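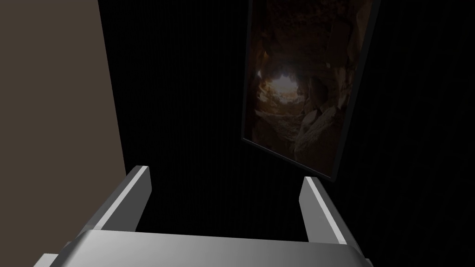
Home | Notebook | Parts | Calendar | Log out

January – open day, day of. Writing this at 5:40 pm with a sandwich, will not be tidy.

Setup started late. Door to the demo room locked, key at the front desk, front desk didn't know it was the key. Lost 20 min. Ivlow booted fine on the second try – first try hung on the license check again, same as last week. Pulled the network cable, it went straight through. Must put that on the startup sheet.

Ran the sim on the big screen and the real arm on the bench behind the tape. Plan was sim first, then bench, one group at a time. Worked for the first three groups and then people just wandered between the two, fine, stopped fighting it.

Sim notes
– wrist view from behind the gripper is the one to show. Tried the overhead view with group 1, blank faces. Switched to the wrist view and a kid right away said "oh it's like you're the hand". Keep it as default.
– room is too dark. Far wall nearly black on the projector, hard to tell there's a wall at all. Looks OK on my monitor. Raise the ambient before next time, or at least check it on the projector first!!
– the cave picture on the wall got more questions than the robot. Is it a window, is it a real cave, can the arm go in there. Used it to talk about camera angle, why the picture slants when the wrist turns. Went over pretty well.
– fingers read well, the light top edges help against the dark.
– visitor driving: gamepad OK for adults, small kids can't reach both sticks. Open/close on the shoulder button is what they all want to do. One boy did nothing else for his whole turn.
– speed cap at 500 is too fast for visitors. Dropped it to 20 for a laugh, way too slow, people thought it froze. Left it somewhere in the middle and forgot to write down the number. Check the config history.

Bench notes
Block pick ran OK all morning. Missed grasps after lunch, always same side. Left finger pad had slipped, tape residue under it. Cleaned with alcohol, put a new pad on, reran homing. No misses after that while I was watching but I was only half watching.

E-stop got pressed twice by visitors. Good, it works. Recovery takes too long tho, the whole re-home in front of a waiting group. Duygu filled in by telling them about the Pirkard line and what happens when a box shows up upside down, got a laugh. She should do that bit on purpose next time.

Queue at 11 was out into the hallway. Need a second person on the sim screen for that hour. Duygu Ertürk was doing both the talk and the controller, lost her voice by 2.

Questions I couldn't answer, look up:
– how hard does it squeeze, in pounds (had it in newtons, no help)
– what did the gripper cost by itself
– does the sim know how heavy things are or is that faked. Said "it knows what we tell it", need a better answer
– why two fingers. Gave the short version (cheap, easy to model, good enough for boxes). Man from Usuvis wanted the long version, have his card, email him.

Handouts: printed 600, far too many, there's a full box and most of another under the bench. Same sheet can go to the spring one if we don't change the room number. The QR code on the back goes to the old page, redirect it or we get complaints.

To do
– ambient light in sim
– write down speed cap
– spare pads x4, in the drawer not in my bag
– footstool for kids
– faster recovery after e-stop, ask Duygu if we can skip the full homing
– return the extension reel to Wyss building, it has thier label on it
– shut down order: arm first, then controler. Did it backwards tonight, got the fault light, cleared on restart

Sim machine left on, logs copying overnight. Don't turn it off.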